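Friday, September 23, 2022
Natural dye bench, madder and weld

Long entry today, a lot happened and I want it down before I forget which jar was which.

Started with the madder vat that had been soaking since yesterday afternoon. The root is the new sack from Kollholm, the coarse chop, and I was nervous about it because the last coarse chop I used gave me a sad salmon pink no matter what I did. This one is a completely different animal! Even the cold soak water was a deep brick color, and when I strained off the first rinse (the yellow-brown one, which I always throw out for reds) there was plenty left in the root.

Weights: 181 g dry wool, four skeins of the Dramach two-ply. Mordanted on Tuesday with alum at my usual strength, no cream of tartar this time. I have been going back and forth on the tartar since June. With it the wool feels softer but the reds lean orange, and I wanted to see how far toward a true red I could push this root without help.

Brought the pot up very slowly. I know I write this every time, but slow is everything with madder. Over an hour to get to temperature, then held it there with the lid tilted. The old electric ring overshoots badly, so I sat next to it and turned it off and on by hand for most of the morning. If anybody else uses that ring, turn it down well before you think you need to. The dial numbers mean nothing. Two is hotter than three on a bad day.

Pulled skein A at the first hour. Nice warm coral, even all the way through, no white spots under the ties. I retied all of them in looser figure eights after the mess in June and it made a huge difference.

Skein B at two hours: redder, with a bit of rust in it. My favorite while wet, but wet favorites are not to be trusted.

Skein C stayed in while the pot cooled, and so did D, which I am leaving in overnight. I added a spoonful of chalk to the bath after B came out, because our tap water here is so soft. The shift was lovely to watch. Within a few minutes the liquid went from tomato soup to something closer to cranberry. Note to self: do the chalk at the start next time and run one skein without it in a separate jar, otherwise I can't say whether C is redder from the chalk or from sitting longer. I knew this as I was doing it and did it anyway.

Weld next. Used the dried stalks from the Ernetti bundle, chopped small, simmered for the best part of an hour and strained through the old curtain. The smell is dreadful as always (boiled cabbage with something behind it) and I opened both windows. Color is superb. Screaming lemon yellow on the alum wool, and that's from stalks that have been hanging in the back since last year. I had them down as too old to bother with. Glad I bothered.

Dipped three test lengths of cotton as well, just out of greed. Cotton took it at maybe half the strength. It was only alum on cotton with no tannin first, so fair enough. Should do a proper tannin step before I judge it.

Overdye tests: I had a few pale blue lengths left from the indigo weekend, and they went into the weld bath in two batches. First batch for 20 minutes, a clear spring green, almost too bright to look at. Second batch in the exhausted bath, much longer, and it came out a soft gray-green that I love. It looks like lichen. I want a whole sweater in it. Sample card 111 has both, stapled next to each other, with the starting blue at the top for comparison.
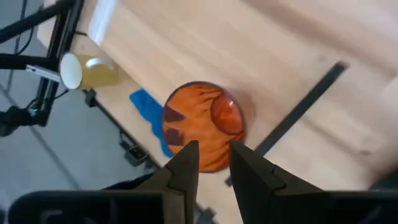 The thing to try with that green is a weaker blue underneath. I think the second batch works because the yellow is too thin to shout over the indigo, so going lighter on both should give something even quieter. One short dip in the vat, then straight into leftover weld. The vat needs waking up first. It has a dull look on top and hardly any bronze, so warm it gently on Monday, check the pH, feed it, and leave it alone for a day. Leave it alone! I always go poking at it too early.

Washing: used the Wei recipe for the neutral soap, half the quantity. A bled a tiny bit in the first rinse and then ran clear. B hardly bled at all. The weld skeins ran yellow for three rinses, which is more than I'd like, but they lost no strength that I could see by the window.

Light test: cut short ends from A and B plus both greens, wound on card, half covered with foil. They go in the south window tomorrow with the older strips. The June strips are due to come down soon. The onion skin one has faded so much that you can see the edge of the foil from the doorway, and the walnut hasn't budged.

Still to do:
Pull skein D in the morning, let it drain before rinsing.
Save the madder bath, there's a good peach left in there for the lace yarn.
Dry the spent root and weigh it.
More pH strips, we are down to the scrappy ends of the roll.
Relabel the two jars of iron water, since one of them is vinegar.

A is nearly dry on the rack now and it has gone a shade pinker than it was wet. B has moved more toward brick.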